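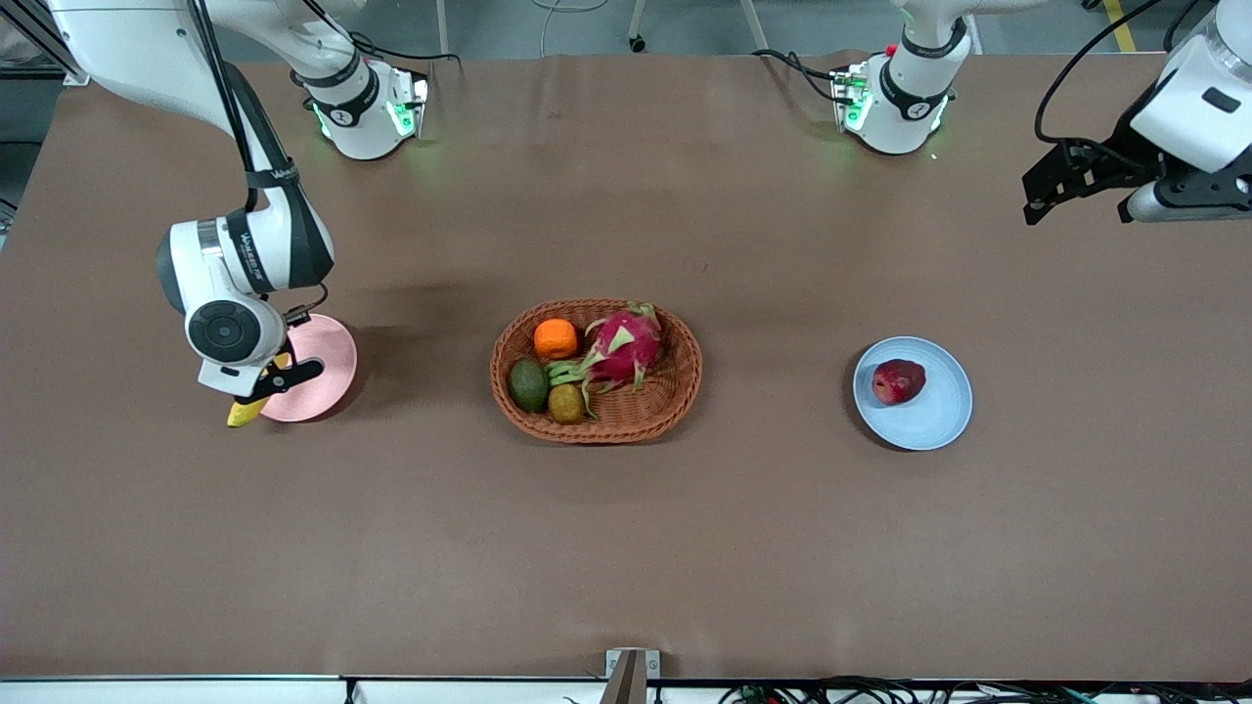
Martes, casi las once de la noche

Día largo. Escribo rápido porque se me cierran los ojos.

Por la mañana, dentista. 20 minutos de espera y luego nada, que vuelva en noviembre. La muela de abajo sigue molestando cuando muerdo pan tostado. Paciencia.

Luego la carta de la compañía del gas – otra vez. 929 de deuda, según ellos. Imposible. Llamé, me pasaron con tres personas, la última muy amable pero no sabia nada. Tengo que buscar los recibos de primavera, creo que están en la caja azul del altillo. O en casa de mamá.

Ensayo del coro a las siete. Llegué tarde, claro. Phyllis Fothergill ya estaba sentada en mi sitio, con mi carpeta. No dije nada. El Kyrie va mejor, los tenores siguen entrando medio compás antes. En el Sanctus me perdí en la página 15 y moví la boca hasta el final. Creo que la directora se dio cuenta. Quiere que cantemos de memoria y a mi me entró la risa floja.

Vuelta andando con Probert, que me contó lo de su hermana y la mudanza. Frío. Me dejé la bufanda en la sala, la de cuadros – llamar mañana.

Cena: sopa de sobre y un yogur. Mamá llamó a las nueve y media, está mejor de la rodilla, enfadada con la vecina por lo del patio. Le prometí ir el domigo.

Pendiente: recibos, bufanda, pilas para el despertador. Y repasar el Sanctus, al menos la primera hoja.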